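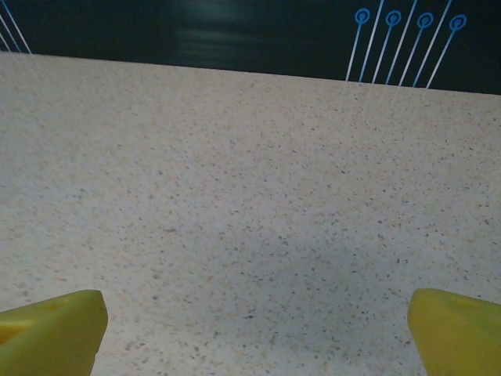

Project report: Do prize quizzes bring customers back to an online shop?

In our course we studied the daily quiz of Fernis, a shopping app from Piltdale. Users answer 3 easy questions and may win a small prize. We wanted to know if they return after the quiz is closed.

The shop gave us a table with 2,654 entries from February, without names. We also sent a short survey and received 80 answers. 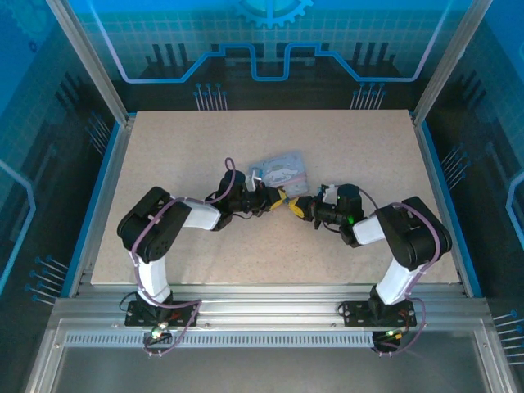 Figure 1. Two arms mounted at the front of the work surface.

Many entries came in the first hour after 8 a.m. In the survey, 28 persons wrote that they look for the answers on other websites before they open the app. We did not expect this.
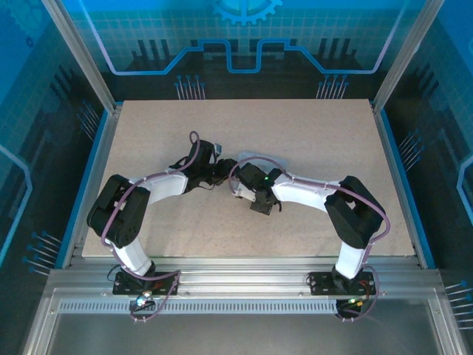
Results and problems

Most people in the survey like the quiz, but few read the contest rules. The rule about delivery of prizes was the least known - even by regular players.

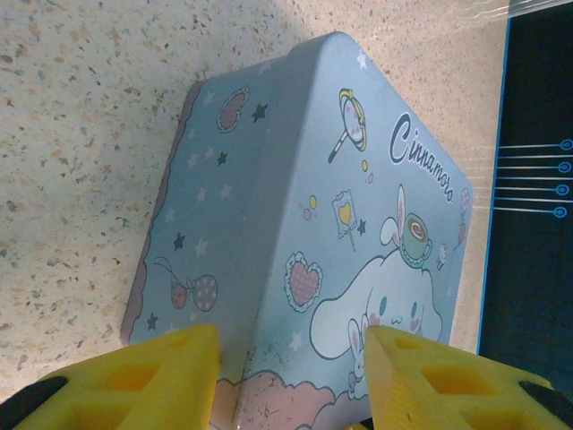

Our sample was small and came only from the Lengate and Tăng student groups, so older customers are missing. For a second study we would ask also people who stopped playing.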